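Small butcher block table - oil, wax, or leave it alone??

Posted in Furniture & Finishes

innes_basement
Member, 2 posts

Ok so I picked up a small wood table, the butcher block kind, light tan, planks glued side by side with the seams showing. Got it secondhand from a place in Jesteddale that was clearing out their back stock. No label, no paperwork, guy at the counter had no clue what was on it. Could be raw. Could be some kind of wipe-on thing. Feels dry to me but what do I know.

Plan is to use it as a catch-all / snack table. Phone, keys, bowl of whatever, the occasional mug that somebody puts down without a coaster. Not cutting on it. Not rolling dough. Might get a plate of food on it now and then.

Things I already tried: wiped it with a damp rag, let it sit overnight. Grain felt kind of fuzzy after. Then I panicked and stopped.

What I want to know

Do I need to sand it first or can I just put oil on top of whatever is there
Mineral oil vs the hardwax stuff, is it worth the extra money for a table nobody is going to chop on
Dark streaks in the wood, are those stains or is that just the wood
How long before I can put stuff back on it

I have a sanding block and a pack of 200 grit left over from a shelf. No power sander. Apartment, so no big fumes please. Would love to get this done before the end of January because after that my sister is here and the table is in the room she sleeps in.

Thanks in advance, sorry for the wall of text

plomgate_refinisher
Regular

Did three of these last year for a rental so I'll go in order, kinda. Typing on break.

First thing is find out what's on it. Put a few drops of water on the top, somewhere toward the back where you won't care. Wait ten minutes. If it beads up and sits there you have a finish of some kind. If it soaks in and goes dark, it's bare or close to it. The fuzzy feeling you got from the damp rag says bare to me. That's raised grain, totally normal, you didn't wreck it.

If it's bare - your 200 is fine. Sand by hand WITH the planks, never across the seams. Light pressure, you're only knocking the fuzz off. Vacuum, then wipe with a barely damp cloth, let it dry, hit it once more real quick. Done. Don't go chasing a glass-smooth top, oil won't soak in as well if you burnish it.

If it beads, different story. Oil on top of a sealed surface just sits there and gets gummy. You'd need something coarser to get through it and then work back up. By hand on a small top that's an evening and a sore wrist. Doable. 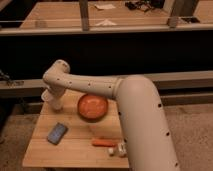 Dark streaks are almost always just the wood. Manufacturers mix strips from all over the board, so you get a pale one next to one with a mineral line in it, and oil makes the difference stronger, not weaker. The top in the photo has a few of those darker streaks running in the grain and I'd leave every one of them. If a mark follows the grain it's probably wood. If it's a ring, or a blob that goes straight over a seam like the seam isn't there, that's a stain and you can try sanding that spot a little more. Go wide with it though or you'll get a dip. Same use as yours pretty much, a phone and an orange bowl sitting on the planks, and for that kind of thing you do not need a heavy finish.

Oil vs hardwax: for your use I'd go hardwax. Mineral oil never really cures, so it can leave a shine on the bottom of things and you have to redo it. First month it's like once a week, then whenever it looks thirsty. Cheap and basically no smell tho. Hardwax costs more, two thin coats, and you can forget about it for a long time. Read the can for the smell part, some are low odor and some really are not. I used the Cinora one in the matte and had the window cracked, was ok. Check that it says food safe once cured if plates are going on there.

THIN coats. Cannot say this enough. Wipe on, wait what the can says, wipe off everything that will come off. If it's tacky the next day you left too much.

Also do the front edge and the underside. Everybody skips the underside. Then the top takes in moisture different from the bottom and it cups. Rounded front edges wear first because sleeves and wrists rub there, so I give that bit an extra pass.

Putting stuff back: mineral oil, next day, wipe it again first. Hardwax, light stuff after a day or two, but the full cure is more like a couple weeks. No wet mugs until then. And don't leave a bowl in one spot the whole time while it's curing, I did and got a pale ring where the air couldn't get at it. Went away after a few months, mostly.

RAGS. Lay them flat outside to dry or put them in a can of water with a lid. Do not ball them up and toss them in the trash. Hardening oils heat up by themselves as they dry. Plain mineral oil doesn't do this but just get in the habit.

jest_thrifter
Member, more than 300 posts

just use mineral oil from the drugstore. ive had mine for years and its fine. people overthink this

felt pads under bowls and anything ceramic, thats the real tip. the unglazed foot on the bottom is what scratches up a top, had a long gouge in mine from somebody dragging a planter

user2438
Member

Agree with most of the long reply, two things from me.

Water test, do it in more than one spot. Secondhand tables get wiped down and worn in the middle, so the center can soak while the edges still bead. Mine did exactly that and I only tested the center. Came out blotchy, had to start over.

Other thing is the seams. Run a fingernail along them before you oil. If you can feel a gap anywhere, get glue in there and clamp it first, glue won't stick to oiled wood. If they're tight leave them be. Heat in winter dries out the air and a tiny gap can close back up on its own by summer, so dont go filling hairline stuff with putty, it just gets squeezed out later.

If the end of January is a hard date I'd do mineral oil now. You can't put hardwax over it right away, you'd have to let it wear out and then sand, but at least nobody is sleeping next to a curing table.

innes_basement
Member, 2 posts

Water soaked right in, middle and all four corners. So bare. Sanded last night, took maybe an hour, way less than I expected. Going with mineral oil for now bc of the guest situation and will look at the hardwax in spring. Underside is next, had no idea about that one. Thank you all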